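自制散热改装里最被高估的材料是胶。我的看法很简单:凡是以后还要拆的连接,都不应该用胶来承担定位。胶可以密封,可以减振,可以填缝,唯独不适合决定一个零件在哪里。

这个看法来自去年冬天到现在的两台机器。一台给台式机换了风道,另一台是桌下的脚踏风扇,传动部分用的是 Jesano 的小减速箱。两台都先用硅胶做过一版,后来都改成了螺钉加定位槽。
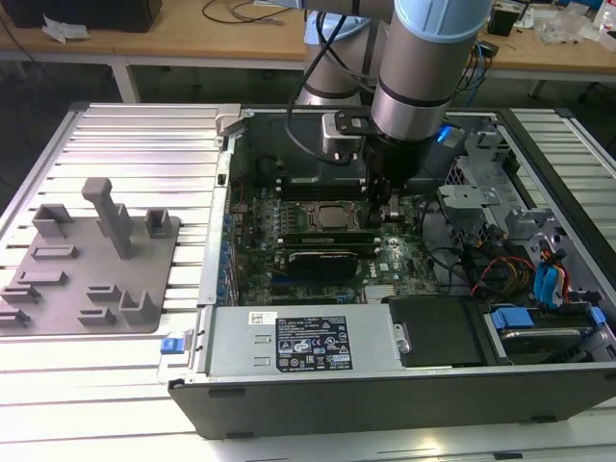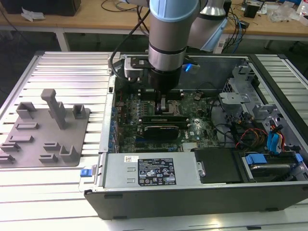
Kernstead 论坛上有一条回复反对这种做法,理由是业余项目多半只装一次,为一次装配去开槽、攻丝,工时花得不值;硅胶二十四小时固化,外观差一点,但能用,能用就够了。

这个理由我部分接受。如果零件确实只装一次,胶的成本最低。问题在于“只装一次”通常是事后才能下的判断。我的脚踏风扇计划装一次,到二月已经拆了 11 次:皮带偏移、轴承换型、导风罩和踏板干涉,每次都要从同一条胶缝下刀。每割一次,残胶就在接触面上留下一层不均匀的厚度,下一次装配的基准随之移动。到第四次,两根轴的平行度已经没法靠目测校回来,皮带跑偏的问题有一半是我自己割出来的。

定位槽的做法并不复杂。底板用 Tunstall 的铝型材,槽内放 T 形螺母,零件推到位后锁紧。开始时我担心振动会让螺钉松动,加了弹垫,效果一般;换成尼龙防松螺母以后没有再出现这个问题。尼龙圈反复拧会失效,所以常拆的位置我留了一袋备件,不常拆的位置用中等强度螺纹胶。螺纹胶也是胶,但它只负责锁紧,位置由螺纹和孔给定,这和我前面的主张没有冲突。

台式机那台情况不同。机箱内部空间窄,导风罩贴着内壁走,没有地方放型材。第一版用硅胶把罩子粘在硬盘架侧面,边缘起伏大约能塞进一张名片,风从缝里漏掉一部分。第二版改成折边卡扣,卡扣厚度 2 毫米,材料是 PETG。PLA 我不建议,靠近发热件的位置会慢慢变形,卡扣先失去预紧力,然后开始响。折边处再贴一条闭孔泡棉,密封的工作交给泡棉,定位的工作交给卡扣,两件事分开做。

有人会提 Edham 那种可重复剥离的胶垫,说它兼顾两头。我试过 33 毫米宽的规格,静载没有问题,横向受力时会缓慢蠕变。固定线束可以,固定风扇框不行。风扇转到 3000 转时框体有持续的小幅振动,放置一个星期,边线已经和画的参考线对不上。

至于工时,我的记录是这样:脚踏风扇的胶版,首次装配用一个晚上,其后每次拆装加清胶占掉半个下午;型材版首次装配用了整个周末,之后每次拆装不超过一壶水烧开的时间。拆到第三次,两者已经打平。

所以我对新手的建议很具体:画图时先把每个连接标成“会拆”或“不会拆”,拿不准的一律按会拆处理。会拆的用螺钉、卡扣或槽,不会拆的再考虑胶。打胶之前先用铅笔描一圈零件轮廓,割开以后至少还有一条线可以参照。

脚踏风扇还剩踏板回位弹簧的座子没有改,目前仍然粘着。下个星期日拆。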